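Cutting back on coffee

I stopped drinking coffee after lunch in January. I was up to five cups a day and sleeping badly, and my sister-in-law Manuela kept telling me the two were connected. The first week I had headaches by 3 p.m. After that it was mostly a matter of having something else to drink. Cold green tea has been the easiest swap.

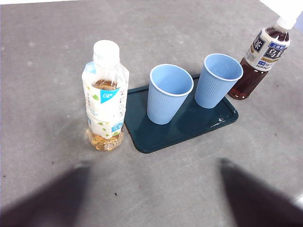

What it costs

Coffee at the place on Tislow Street was running me $195 a month. I only know this from going through the card statements for taxes. Tea is cheaper even when I buy it bottled.

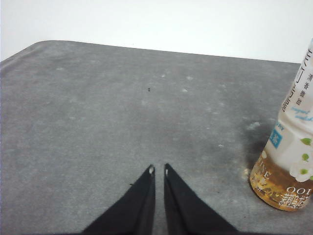

Sleep is the part I cared about. I now drop off before midnight most nights and wake up once instead of three times. I also moved my evening reading out of bed, which Manuela suggested too. A plain gray tabletop against a white wall is a dull place to sit with a book, and dull suits me fine at ten at night. I still have two cups in the morning and don't plan to give those up.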